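Recording demonstrations on Rudance: frequently asked questions

Last updated October 23, 2020

These answers are for operators who record demonstrations for the Lendetti household set, from home or at the Grarno office. If you are new, read the sections on controls and on bad takes before your first session.

What is a demonstration?

One complete run of one task, from the start pose to the moment you press Finish. Rudance stores the arm positions, the grip and the base movement along with what the robot's cameras see. The learning software is trained on those runs later on. You don't need to know anything about that part to record well.

Do I need the hand controller?

You need it for any task that involves picking something up. Driving tasks, such as going from one room to another, can be recorded with the keyboard. Door tasks are in between: you can do them with the keyboard, but most people find the handle awkward and go back to the controller.

The robot moves when I haven't touched anything. Why?

Your controller has drifted. Put it down on a flat surface, press Hold, wait for the light to go steady and press Hold again. If it drifts again in the same session, swap the batteries.

How is guiding by hand different?

With hand guiding you take hold of a real arm and move it through the task yourself. We only do this at Grarno, on the two Dimitrov benches, and you need to have had the safety talk first. Keep one hand near the stop button. Let the arm go slack before you pull on it, or you will be fighting the motors and the recording will show it.

How many demonstrations make up a batch?

36 good takes of the same task. The objects change place between takes and so does the start pose. The set as a whole stands at 3,151 accepted takes, and we would like another 400 by December.

What counts as a bad take?

Knocking over anything that isn't part of the task. Stopping for a long time in the middle. Going back to correct something that was already right. Small corrections are fine, and we want some of them in the set: if you miss a handle the first time and then get hold of it, carry on and finish.

If you know a take is bad, press Discard. Please don't press Finish and leave it for the checkers.

Should I go as fast as I can?

No. Move at the speed you would use if you were carrying a full cup. Very slow takes cause trouble as well, as the arm starts to shake when it creeps. A take may last up to 130 seconds and after that it closes by itself.

Can I take a different route from the one in the task sheet?

Yes, unless the sheet says the route is fixed. Different people doing the same job in different ways is useful to us. The end state has to match the sheet.

What do the simulated rooms look like?

Fairly plain, and the edges of things can look stepped. The first view below has a door standing partly open with a toilet and a pedestal sink beyond it, and the second is a tabletop with a lamp, a figurine, a plate and a bowl. 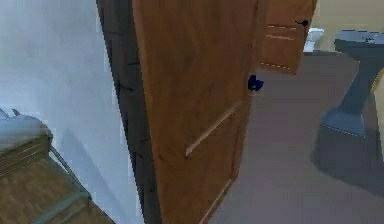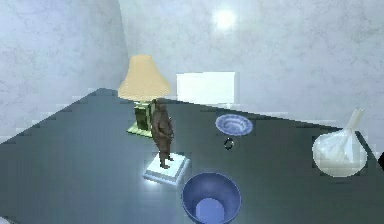
Kamonchanok Yimyam: I'd add something to the answer on speed. I did my first batch with the controller at the default setting and lost nearly half of it to overshooting on door handles. Turning the hand scale down one step fixed that for me. It's under Settings, then Motion, and you have to set it again each time you log in. Also, could the page say whether takes made with a lower scale can go in the same batch as the others? I've been keeping mine apart in case.

Reply from the Rudance desk: They can go in the same batch. The scale is saved with each take, so there is no need to keep them apart. We will add a line on it to the controls section.

Béla Kiss asked whether a batch can be shared between two operators. It can, as long as both names are entered before the first take. Names can't be added to a batch once it has been sent in.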